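The Pantry at Bitar Street

The listing had promised a "fully stocked pantry," and she had been renting rooms long enough to know what that was worth. Salt, usually. A tea bag from another decade.

She put her suitcase down at number 1423 and went to look before taking off her coat. The shelves were wood, the color of honey, and somebody had cared about them once. There was a wicker basket. Fine. Anyone can buy a basket.

The agency, Girnano, had left a card on the counter. Help yourself, it said, everything is fresh. She read it twice and didn't believe it either time. In February, at the end of a bus line, who was driving out with groceries?

She checked the stove first. Two burners worked out of 4. Then the tap, which coughed. Then, since supper had to come from somewhere, she went back to the shelves and looked at what was beside the basket: a white package with an orange band, a little creased. She would want to see the date on that before she thanked anyone.
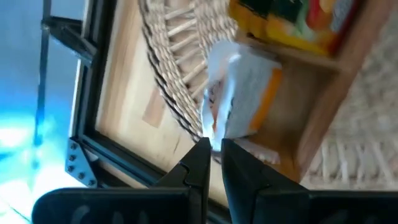

After Supper

It was good until June. She looked for the catch until ten o'clock, then washed her bowl.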